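How to split a folding demonstration into steps without losing your mind
Prukholm project notes, part four

By now you have a pile of hand-held gripper recordings of people folding clothes, and you have trained a policy on them end to end, and the policy has learned to pat a jacket with great tenderness and then stop. Welcome. Most of us have been there, and Otis Bellamy was there for a whole summer.

What got us out was cutting each demonstration into short segments and training the policy to predict which segment it was in as well as what to do next. The idea is old. The part that takes work is deciding where the cuts go, and that is what this page covers. I assume you have finished part three, so your wrist video and gripper width are already on the same clock. If they aren't, go back. Cutting a recording whose streams disagree gives you two wrong answers at once.

What you need

- Your synchronized recordings. We used 198 for the first round, all of zip-front jackets with hoods.
- The gripper width signal, one value per video frame.
- The camera pose from your tracking step.
- Any video player that can move one frame at a time in both directions. You will want backward more than forward.
- A second person who is willing to disagree with you.

Step 1. Write down your segments before you watch anything

We use five: approach, grasp, carry, release, retreat. Selorm Agyeman argued for a sixth called "smooth," for when the demonstrator drags closed fingertips over the cloth to flatten it. She was right, and we added it two weeks in, and then had to redo everything we had done in those two weeks. Add it now.

Write one sentence for each segment saying what starts it. Don't define the ends. A segment ends when the next one starts, and if you define both you will sooner or later own a handful of frames that belong to neither. Our sentence for grasp reads: "The first frame in which the fingers are closing and do not open again before cloth is held." It is ugly and it has survived.

Step 2. Make rough cuts from the width signal

Smooth the width with a short median filter, then mark every place where it starts to fall or starts to rise. Each fall is a candidate grasp and each rise is a candidate release. This takes a few lines of code and finds most of what you want.

It also finds things you don't. People fidget. Kwesi Antwi opens and closes his gripper twice before every recording, the way some people click a pen, and for a while our segmenter believed he was the most productive folder in the building. Throw out any closing that reopens without the camera having moved. Set the distance threshold on ten recordings by hand, then leave it alone.

Step 3. Fix approach, which has no signal of its own

Approach is the troublemaker. The fingers are open, nothing is held, and the width trace is as flat as a parking lot. An open gripper over a jacket could be on its way in, on its way out, or waiting for its owner to finish a yawn.

Use the pose instead. Take the height of the fingertips above the bed or table and look for the last local high point before each grasp. Approach starts there. Retreat runs from the release to that same high point, so the two meet with no gap. If the demonstrator hovers, you get a plateau with several tiny peaks on it. Take the last one. We tried taking the first, and the policy learned to hover too, and was better at it than any of us.

One warning for jackets in particular. A hood or a stiff collar can stand well above the rest of the garment, and demonstrators lift the gripper to clear it in the middle of a carry. That lift is a real high point in the trace, but the fingers are shut on cloth the whole way. Check the width before you accept any peak.

Step 4. Go over the hard ones by hand

Sort the recordings by how many candidate cuts were thrown out in step 2 and look at the worst first. You don't need to watch all of them. We reviewed 50, two people each, working separately.

Step through each candidate cut and ask whether your written sentence is true of that frame and false of the one before. If you have to think for longer than it takes to sip coffee, flag it and move on. The flagged ones get settled together at the end, with the sentences from step 1 open on the table. When a sentence loses three arguments, rewrite the sentence.

Zippers and cords deserve a rule of their own. A dark cord loop against a dark fingertip looks a lot like a held cord, and the wrist view gives you little depth to settle it with. Our rule is that it counts as held only if it moves with the gripper over the next several frames. Delali Bonsu came up with this after an afternoon spent defending a grasp that had never happened.

Step 5. Train, and look at the segment predictions first

Add a small classification head on the shared features and weight its loss low. Ours is a tenth of the action loss. Heavier than that and the policy gets very good at knowing what it ought to be doing.

Before you go near the arm, plot predicted segments against your cuts on held-out recordings. You are looking for flicker. A clean prediction changes label once at each cut. If yours flutters between approach and retreat, your high points are off and you should revisit step 3. Training longer won't help. We know because we trained longer.

What we got

On our shirt-and-jacket test, the end-to-end policy finished 50 folds out of 95 attempts. The segmented one finished 82 out of 95, with the same recordings, the same arm and the same starting layouts. Nii Zakaria ran both sets and didn't know which policy was loaded, a fact he mentions often.

Most of the 13 failures were sleeves. A sleeve folded back on itself shows its cuff facing the wrong way, and the policy will go for the cuff anyway with full confidence and drag the whole arm of the jacket across the body. Segmenting doesn't fix this, as the label is correct and only the target is bad. Part five deals with choosing grasp points and will be up when I have something to say about it that isn't just swearing.

A few things that bit us

Left-handed demonstrators are fine. Mirroring their recordings to make them right-handed isn't, at least with zippered jackets, where the slider ends up on the wrong side and the policy is confused for good reason.

Fuzzy blankets underneath the garment are harder than flat sheets. The fingers catch the pile, the width stops falling early, and you get a grasp cut on what is mostly blanket. Keep those recordings in. People own fuzzy blankets.

Save your cuts in a separate file from the recordings, with the version of your step 1 sentences at the top. We are on version seven — the first three are best left undisturbed.

Related
Part one: Choosing fingertips for thin cloth
Part two: Recording in other people's bedrooms
Part three: Getting two clocks to agree
The Zarkon labeling script, with notes
Buchanan test layouts for jackets and shirts

Questions and corrections: use the Prukholm contact form. © 2024 Prukholm project. Back to top 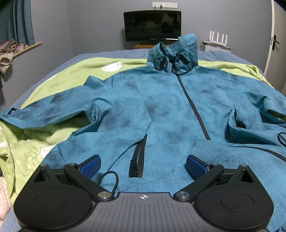
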